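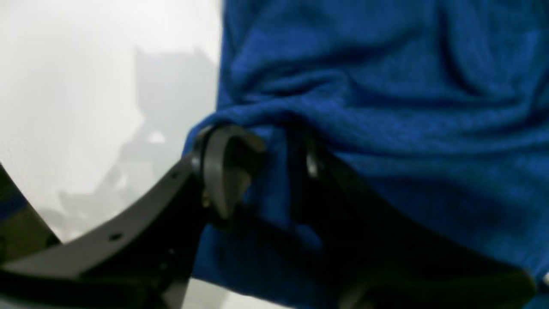
Wednesday, June 23, 2021

Candle notes, continued

Okay, the Wastell pillars. I was so sure I'd be boxing these up by now and writing a cheerful little entry about ribbon, and instead I've got a shelf of candles in every stage of sulking and one pair I really, truly love. So it's a long entry. Get a coffee.

For anybody picking this up cold: the Wastell dinner wants 19 pillars running down the middle of one very long table, all the same dusty green, in three heights, no scent whatsoever (thank goodness, who wants to smell fig while they're eating fish). They want them lit before people sit down and still looking good at dessert. Meirion Rees drew the table plan and it's pinned over the scale. Tall ones near the ends, short ones in the middle so people can see each other's faces, medium ones filling in. It's a lovely plan. I keep looking at it when I'm grumpy with the wax.

Color

The Drarkus green is the right green. It took me forever to admit that, because in the melt it looks like pea soup and I kept adding gray to calm it down, and then the set candle came out looking like a sidewalk. Leave it alone! It goes two or three shades paler as it sets and lands right on the swatch. What I'm doing now is dripping a little onto a white saucer and giving it a few minutes before I make up my mind. The saucer from this morning's second melt is on the windowsill with a P on it (for "perfect," and I will hear no arguments).

One thing to watch is that the dye chips don't all melt at the same speed. The little dark ones hang around at the bottom of the pitcher and then let go all at once if you pour too soon, and you get a green comet down the side of the candle. I've got two with comets. I kind of like them? But they don't match anything, so they're going home with me.

The batch weights

Wrote these down properly this time. The recipe card says 500 grams of Celero per melt, and my first pitcher came in at 507 with the dye and everything, which I figured was close enough. It is close enough for one candle. But I've been topping up by eye after each pour, and by the fourth melt the green had drifted noticeably lighter. I lined them up by the window and you could see it go, like paint chips. So, fresh pitcher every time, scraped out, no topping up. Leftovers go in the odds tin and we'll make something brown out of them in the fall.

Molds

The Zapata molds are much nicer than the old tin ones and I take back what I said about the price. The seam is so fine you can rub it off with a bit of old pantyhose (best polishing cloth there is, please stop throwing mine out). The short and medium ones let go with a gentle squeeze. The tall one fights. I tried the fridge and got a crack running around the waist of the candle, very fine, like a hair. Tried again with no fridge, just left it alone overnight, and it slid out like a dream. So tall ones sleep overnight, and we plan the week around that.

Also the wick hole on the tall mold is a touch generous and it leaks. A blob of putty on the outside does it. Press it on before you warm the mold, it won't stick afterward and you'll be standing there with green wax going down your sleeve. My striped apron is now partly green.

Sinkholes, my old friends

Every single pillar sank around the wick. That's normal and I know it's normal and I'm annoyed anyway. What's working:

1. Pour, and hold back a good cupful.

2. When the top has skinned over and gone cloudy, poke three holes next to the wick with a skewer. Go deeper than feels polite. Shallow holes just close over and leave you a cave farther down, and you won't know it's there until the flame falls in.

3. Second pour from the held-back wax, a little hotter than the first. Stop just shy of the original line. If you go over it the new wax creeps down between the candle and the mold and makes a ruffle, and shaving off a ruffle takes longer than making a candle.

4. If it's still dished after that, leave it. A tiny dip is fine on the tall ones, nobody's looking down into them from a chair.

I tried flattening the bottoms on a warm baking sheet and it's so satisfying. Just set the candle down, turn it a little like you're screwing a lid on, and lift. Line the sheet with foil. They stand dead straight after that, and a candle that leans on a long table is all you can see once you've seen it.

Wicks

Still not settled, sorry. The thinner braid tunnels. It burned a neat little well straight down the middle of a medium pillar and left a green wall standing all around it, and by the end it was drowning in its own puddle. The thicker one gives a beautiful wide pool and a big golden flame, but it smokes if there's any draft at all, and the Wastell table is going to be right next to the garden doors. I opened our back door a crack while it was burning and it flapped around like a flag and put a black smudge up one side.

Trimming helps more than I expected. I cut the thick one way down, shorter than looks right, and it behaved for a good long stretch before it started mushrooming again. I've got the in-between size on order. If it doesn't come in time I vote for thick and short, and we ask the servers to trim once before the guests sit. Meirion thinks we should go thin on the short pillars and thick on the tall ones, and that could be smart, the short ones are fatter for their height though, so I'm not convinced. We'll burn one of each side by side and stop arguing.

The pair I love: medium and tall, both from that second melt, both second-poured hot, bottoms flattened, polished. They've got this soft look, almost like river stone. I put them on a mirror tile with some olive branches lying loose around them and made a happy noise out loud.

Setting them out

I did a dry run of the middle stretch with what we had finished, plus some jam jars standing in for the missing ones. Things I want to remember:

Odd little clusters look better than a straight row, even though the plan shows a row. I'd pull them into bunches with some bare cloth between. It gives people somewhere to put down the bread basket, and on a long table that matters more than you'd think.

Greenery has to stay low and away from the flames. Olive is good because it lies flat. I tried eucalyptus and it kept springing up toward the wick, absolutely not.

The glass plates under them are too big. Once the plate is wider than the candle by more than a couple of fingers it starts to look like cake service. I've got my eye on the small plain saucers from the thrift place by the bank, mismatched but all white. They'd catch drips and not cost a fortune.

Height check, done sitting down: the tall ones hit me right at eye level when they're in the middle, so Meirion's plan is right and I was wrong to suggest swapping. The short ones disappear nicely below chin height and you can talk right over them. I'd even go a bit shorter in the very center.

And the green against linen! I had it next to oatmeal, white, and that washed-out gray we used for the spring lunch. Oatmeal wins by a mile. White makes the candles look minty, like toothpaste, and the gray just kills them. Telling Wastell oatmeal tomorrow before they order anything.
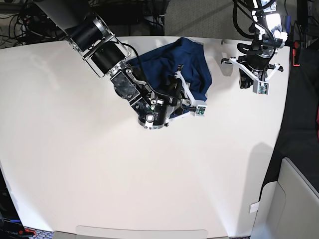
Still to do

Tall molds get poured first thing, all of them, so they can have their overnight. Putty on first!

Label the melts with tape on the candle base. I've been trusting my memory and it isn't good enough, there are two mediums on the shelf that I can't place at all.

Side-by-side wick burn, back door open, once the new braid shows up. Write down when each one starts smoking.

Get the saucers before somebody else does. Take a short pillar along in a bag to try them for size.

Pack test. Last time the pillars rubbed against each other in the box and came out with shiny patches. I want to roll each one in tissue and then stand them up in the wine carton with the dividers, tall ones in the corners. Somebody please don't recycle the wine carton, it's the one under the sink.

Ask Wastell who is lighting them and with what. Those short little matches are hopeless on the tall ones, you end up leaning over somebody's salad.

Oh, and the skewers are used up. I've been poking with a knitting needle since lunch and it works better, so I might just keep it. It's in the jar with the scissors, the green one.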